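Häufige Fragen zur Küche in der Ferienwohnung Lirnon

Stand: Freitag, 30. Dezember 2022

Liebe Gäste, seit ich die Wohnung vermiete, bekomme ich viele Fragen über die Küche. Ich habe die Antworten hier gesammelt. Deutsch ist nicht meine Muttersprache, bitte schreiben Sie mir, wenn ein Satz nicht klar ist.

Was finde ich in der Küche, wenn ich ankomme?
Töpfe, Pfannen, Geschirr für sechs Personen, Gläser, Besteck und einen Wasserkocher. Salz, Öl und Essig sind meistens da, aber ich kann es nicht versprechen. Kaffee bringen Sie bitte selber mit. Der nächste Laden ist Negri, an der Hauptstraße, am Sonntag ist er nur am Vormittag offen.

Wie reinige ich den dunklen Wasserhahn?
Nur mit einem weichen Tuch, warmem Wasser und ein wenig Spülmittel. Die Oberfläche ist dunkle Bronze und verträgt keinen Entkalker, keinen Essig und keine Scheuermilch. An den Rändern vom Griff sieht man etwas Kupferfarbe, das ist kein Schmutz, bitte nicht daran reiben. Nach dem Abwasch trocknen Sie den Hahn kurz ab.
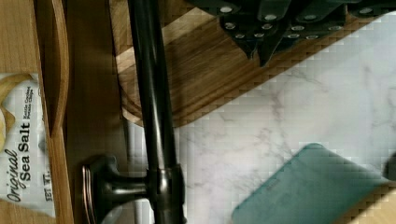
Ein Gast hat einmal mit einem rauen Schwamm geputzt, beim alten Hahn noch, und der neue hat mich mit Montage 149 Euro gekostet. Darum bin ich bei diesem Punkt ein bisschen streng. Wenn Kalkflecken bleiben, lassen Sie diese einfach, ich kümmere mich nach Ihrer Abreise darum.

Dürfen die Messer in die Spülmaschine?
Nein. Die Messer mit den schwarzen Griffen waschen Sie bitte mit der Hand und trocknen sie sofort. Erst dann kommen sie zurück in den Holzblock. Ein nasses Messer im Block ist schlecht für das Holz und auch für die Klinge. Geschliffen werden die Messer jedes Jahr im Januar bei der Firma Tilletti. Sollte eines vorher stumpf sein, sagen Sie es mir.

Darf ich heiße Töpfe auf die weiße Arbeitsplatte stellen?
Bitte nicht. Benutzen Sie immer einen Untersetzer, es liegen 2 davon in der Schublade neben dem Herd. Auch auf dem Holz machen heiße Töpfe Ringe, die man nicht mehr wegbekommt.

Wo soll ich schneiden?
Auf einem Schneidebrett, nie direkt auf der Platte und auch nicht auf der Holzfläche. Bretter finden Sie im unteren Schrank. Für rohes Fleisch und Fisch nehmen Sie bitte eines aus Kunststoff, das kann danach in die Spülmaschine. 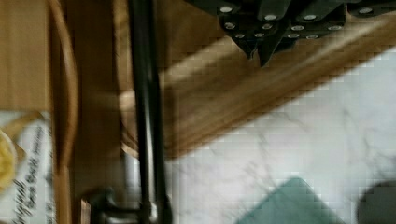

Küche Lirnon: Holz und weiße Arbeitsfläche mit feinen grauen Adern

Was mache ich bei Flecken von Rotwein, Kaffee oder Tomate?
Gleich mit einem feuchten Tuch abwischen und nicht bis zum nächsten Morgen warten. Für ältere Flecken steht unter der Spüle eine Flasche Ronwood, aber Achtung - dieses Mittel ist nur für das Holz. Auf die weiße Platte kommt nur Wasser mit Spülmittel. Zitronen legen Sie bitte auf einen Teller.

Wie wird das Holz gepflegt?
Das mache ich selber, alle 90 Tage mit einem dünnen Film Öl. Es kann sein, dass es am ersten Tag noch ein wenig riecht. Das Öl ist für Lebensmittel geeignet. Sie müssen nichts tun, nur keine nassen Lappen auf dem Holz liegen lassen.

Muss ich die Küche vor der Abreise putzen?
Geschirr abwaschen und einräumen, Müll hinaustragen, Kühlschrank leeren. Der Rest ist in der Endreinigung enthalten. Die Spülmaschine dürfen Sie kurz vor der Abfahrt einschalten, ich räume sie dann aus.

Etwas ist kaputtgegangen. Was jetzt?
Schreiben Sie mir bitte noch während des Aufenthalts. Ein Glas oder ein Teller ist nicht schlimm und kostet nichts. Bei größeren Schäden schauen wir zusammen, ob Ihre Versicherung zahlt. Die Kaution bekommen Sie spätestens 31 Tage nach der Abreise zurück, meistens geht es viel schneller.

Kann ich eine Hochstuhl oder einen Mixer bekommen?
Hochstuhl ja, bitte bei der Buchung angeben. Einen Mixer habe ich leider nicht, nur einen Pürierstab - er liegt im Schrank über dem Kühlschrank, ganz hinten.

Tiziana Monti, Ferienwohnung Lirnon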